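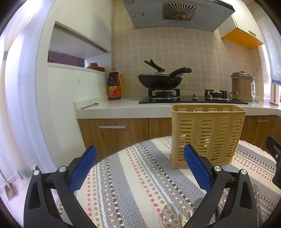

3.2 Cloth type and wash interval

Wash interval was the main outcome, meaning the number of days a household left a tablecloth on the table before it went in the machine. Diary entries, not recall. Recall was tried in the pilot and people gave much shorter intervals than their own diaries did. We coded every cloth by ground color, by pattern and by whether the pattern was printed or woven in. Pattern was the hard part. Plain and checked are easy enough, but stripes come in all sorts, and a woven stripe made up of small rectangular blocks, in grey, white, beige, brown and pink (Figure 2), has no single ground color to write down. Cloths of that sort went under "broken stripe, mixed ground" and were kept apart from two-color stripes in all the tables below. An earlier version of the codebook put them with plain beige. That was a mistake and the February entries were recoded.

Figure 2. Woven cloth coded as broken stripe, mixed ground.

The sample was 300 households, split between Clisutum and Clisorstead. Clisutum is the larger town and has hard water. Clisorstead water is soft. Each household kept a diary for 40 days and noted meals eaten at the table, spills, what was spilled, what was done about it, and any change of cloth. Spills under a coin in size were left to the household's judgment, which we regret a little. In total 900 spill entries were usable after cleaning. Entries with no cloth on the table were dropped, as were outdoor meals.

Plain white cloths had the shortest intervals in both towns. No surprise. Plain dark cloths came next, which did surprise us, though the comments in the diaries help: flour, salt and dried milk show up badly on navy and black. Checked cloths fell in the middle. Broken stripe cloths stayed on longest of all, and the gap held when we looked only at households with children under school age, and again when we looked only at those eating their main meal at the same table every day. Several diaries say straight out that the cloth "hides it." One says the cloth was picked for that. Most do not mention pattern at all.

Spill type matters here. Coffee, tea and gravy were reported less often on mixed-ground cloths than on plain ones, per meal eaten. Red sauces were reported at the same rate on both. We take this to mean that brown liquids are being missed or ignored where brown and beige are already in the weave, while tomato gets noticed anywhere. Another reading is possible. People who expect coffee spills may buy patterned cloths. The diaries cannot seperate these two, and we did not ask about purchase until the exit form, where the item was worded badly.

Fiber content was taken from the care label where there was one. Many had none. Handed-down cloths mostly, and market cloths sold off the roll. For these the household's own guess was recorded and flagged. Leaving the flagged cloths out makes the plain white interval slightly shorter and changes nothing else of note.

Town made less difference than expected. The Fellham laundry survey had found more frequent washing in soft water areas, with the explanation that less detergent is needed and so a wash feels cheap. We see a small difference in that direction for white cloths and none for the rest. Water hardness did show up in how spills were handled. Clisutum households were more likely to soak a cloth before washing, and more likely to write that a mark had not come out. Whether this is the water or a local habit we can't say. Soaking was also more common in larger households in both towns.

Irregular intervals were a problem. Some households change the cloth on a fixed day whatever its state, and for them the interval tells us nothing about what they noticed. We used the Kamath regularity score to pick them out, with a cutoff of 2, and ran everything again without them. The order of cloth types was the same. The gap between plain white and broken stripe got wider, as it should if fixed-day washers were pulling both toward the same number.

A note on rotation. Households with several cloths tended to swap types between weekdays and guest meals, plain for guests and patterned for every day. So a plain cloth often had one heavy use and was then washed, clean or not. We handled this by marking guest meals and fitting the model with and without them. Without guest meals the white interval lengthens but is still the shortest. Placemats used on top of a cloth were recorded too, but only from the second week on, after a few households asked wether they counted. They are left out of the main model. Wipe-clean cloths were never eligible. Runners were coded with placemats.

Intervals by cloth type and town are in Table 4, with the guest meal figures in the right-hand columns.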